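Reverberation and Speech Clarity in Two Teaching Rooms at McGrath Hall

Student Project Report, Building Physics Laboratory
Submitted October

1. Background

Students in the ground floor rooms of McGrath Hall have complained for several terms that lectures are hard to follow from the back rows. The rooms were built as workshops and later converted to teaching use with few changes to the surfaces. This project measured reverberation time in two of them, Room 4 and Room 7, and compared the results with the values predicted by the Sabine equation. A second aim was to estimate how much absorbing material would be needed to bring the worse room into an acceptable range for speech.

The target used in this report is a mid-frequency reverberation time of 0.6 seconds in the furnished, unoccupied room. Occupied conditions were not tested.

2. Method

The impulse source was a balloon burst at the lecturer's position, 1.5 m above the floor. Balloons came from a single pack and were inflated against a cardboard template to keep the diameter consistent. The response was recorded with a Hultero measurement microphone on a stand at three seating positions in each room. All windows and doors were closed and the ventilation was switched off.

Decay curves were obtained by backward integration of the squared response in octave bands. Because background noise limited the usable range, decay time was taken from the slope between -5 dB and -25 dB and extrapolated to 60 dB. Recordings in which the noise floor came within 10 dB of the lower limit were rejected. Most of the rejected recordings were made in Room 4 on a Friday afternoon, when traffic on Clallham Road was heavy. They were repeated in the evening.

Predicted values were calculated from room volume and surface areas, measured with a tape. Absorption coefficients for painted masonry, vinyl flooring and glass were taken from the tables in the course handbook.

3. Results

At 1000 Hz the mean reverberation time was 0.8 s in Room 4 and 1.3 s in Room 7. At 2000 Hz the values were 0.7 s and 1.2 s. Both rooms were longer at low frequencies, but the spread between seating positions in the 125 Hz band was too large for a single figure to be useful, and that band is left out of the comparison.

The Sabine prediction was within 0.1 s of the measurement in Room 4. In Room 7 it was too short by 0.3 s in both bands. The likely cause is uneven absorption. Nearly all the soft material in Room 7 is on the ceiling, while the long walls are hard and parallel. Sound traveling between the walls decays slowly and the assumption of a diffuse field does not hold. A flutter echo could be heard when clapping at the center of the room.

4. Surface survey

Each surface was classed as reflective, partly absorbing or absorbing. Painted walls were treated as reflective at all frequencies, regardless of the condition of the paint. Thin cloth lying directly on a hard surface was given the same coefficient as the surface beneath it, as there is no air gap behind the fabric.

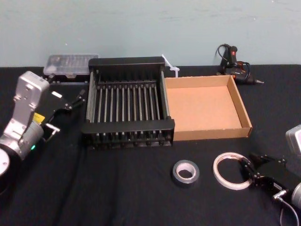 Category: Room Acoustics

5. Proposed treatment

Using the measured decay times, the added absorption needed in Room 7 is equivalent to some 40 square meters of 50 mm mineral wool panel. The calculation was made with Zuvine panels, whose coefficients at 1000 Hz and 2000 Hz are both close to 0.9 in the data sheet. Panels should be divided between the rear wall and one long wall, starting at seated ear height. Adding more material to the ceiling would lower the predicted value but would have little effect on the flutter echo.

6. Sources of error

The balloon is not a repeatable source and its output is weak below 250 Hz. Three positions per room is a small sample. Furniture was modeled as a single lumped area, and an error there would affect Room 4 more than Room 7, where there are fewer chairs. A swept sine measurement through a loudspeaker would give a better signal-to-noise ratio and should be used if the work is repeated after treatment.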